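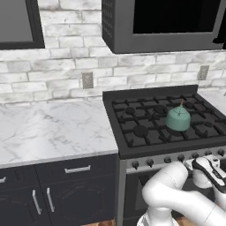 ## Running a Small Campground: A Talk With Shiela Salazar

Shiela Salazar bought Ruvcombe, a campground with 53 RV sites on the edge of a reservoir, after nine years of driving past it on the way to somewhere else. She and her business partner, Orhun Akyol, now live on the property year round. We spoke in June 2025, between the morning checkouts and the afternoon arrivals.

Most of her guests are in rentals, and many are on their first trip. Salazar says she can usually tell from the phone call.

"They ask if we have parking," she said. "I say yes, and then I ask how long the rig is, and it goes quiet. So I ask who they rented from, and if it's Tollier or one of the other companies I know, I ask for the model and look it up."

Length matters at Ruvcombe. The upper loop was laid out for trailers and small vans, and the turn at site 2 is tight. Anything over 30 feet goes to the lower loop, even if the upper sites are open. Akyol repainted the signs last winter to make this clearer.

"People follow the phone, not the sign," Akyol said. "The phone sends them up the hill. I have backed a lot of motorhomes down that hill for people."

The two have different opinions about electrical service. Akyol wants 50-amp hookups at every site. Salazar thinks the 30-amp sites are fine for most of the season and would sooner spend the money on the bathhouse roof. For now, the lower loop has both and the upper loop has 30 amp only. Guests who want to run two air conditioners in August should ask for the lower loop when they book.

I asked what renters get wrong about cooking. Salazar said they pack for a house.

"They bring a full set of pots, a toaster oven, a blender, and then they run it all at once with the air on and trip the breaker," she said. "You need one skillet, one pot and a kettle. Use the propane for what it's good for. Eat outside."

She also tells people to run the exhaust fan or open a roof vent whenever a burner is lit, and to find the propane shutoff before the first night. The rental walk-through usually covers it, she said, but it comes at the end, when everyone wants to leave.

The dump station is the other subject that comes up daily. It is open to guests at no charge. Travelers who aren't staying can use it for a fee, except on checkout mornings in peak season, when the line reaches the office.

"Black tank first, then gray," Akyol said. "Wear gloves. Close the valves before you pull out the hose. I say it to everybody."

Ruvcombe takes reservations up to 339 days ahead, a number that came with the booking software and that Salazar never changed. Lakeside sites go first. She holds four sites back for walk-ins and people who call the same day, most of them drivers who meant to get farther and got tired.

Next on the list is a gravel overflow lot by the entrance, so that late arrivals don't have to park in the dark. Salazar has a quote for it and is waiting on the county. After that comes the roof.

"Or the 50 amp," Akyol said.

"The roof," Salazar said, and went to answer the phone.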